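Uvow Interior Wall Paint, Matte, Deep Base

Item no. 233
Made by Jirnberg Coatings
Sizes: quart, gallon, five-gallon pail

Uvow Matte is a water-based interior paint for walls and ceilings. The deep base is the one to order for reds, browns, dark greens and navy. It holds more colorant than the white and medium bases and does not turn chalky when a dark color is mixed into it.

Colors in the deep red group: Maroon, Oxblood, Brick, Cranberry, Signal Red. All can be mixed in store. Brush-out cards are available at the counter.
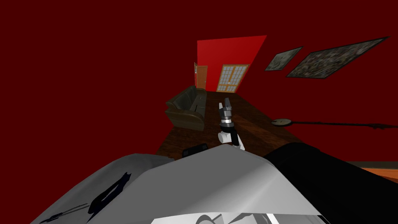
Coverage is 400 square feet per gallon on smooth, primed drywall. Rough plaster and bare masonry will take more. Dark reds need a gray primer under them. With Jirnberg Gray Primer, most reds cover in 2 coats. Over white primer, plan on an extra coat, and expect the brighter reds to need one more after that.

Drying and recoating
Dry to the touch in one hour at normal room temperature. Wait four hours between coats. Full cure takes 31 days. Do not wash the walls or hang anything flat against them before then. Cool or damp rooms slow all of these times.

Application
Use a 3/8 inch nap roller on drywall and a 1/2 inch nap on plaster. Cut in one wall at a time and roll it before the cut line dries. Dark matte colors show lap marks more than light ones do. Box your gallons together in a large pail if the job takes more than one, including gallons mixed on the same day.

Do not thin. Do not apply below 50 degrees F. Stir by hand before use and again after any long break.

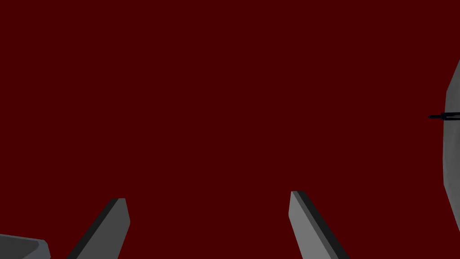

Touch-up
Keep some paint from the original batch in a small sealed jar. Dab it on with a foam brush and feather the edge. Walls more than two years old may not match and are better rolled corner to corner.

Cleaning
Matte finishes mark more easily than eggshell or satin. Use a soft damp cloth with no cleaner. Rubbing hard will leave a shiny spot. For hallways, kitchens and kids' rooms we suggest Uvow Eggshell in the same color.

Customer comments

"Did our dining room in Oxblood. Went on thick and the roller marks were gone by morning. I skipped the gray primer on one wall and ended up doing that wall four times." Danai Zervas

"Good paint, but the lid on the quart is hard to reseal." Thodoris Stefanou

Returns
Unopened cans of untinted base can be returned with a receipt. Tinted paint cannot be returned. For trade accounts and pail orders, ask for Muchen Shao at the Tzanetos store.

Page updated 10 Sep 2018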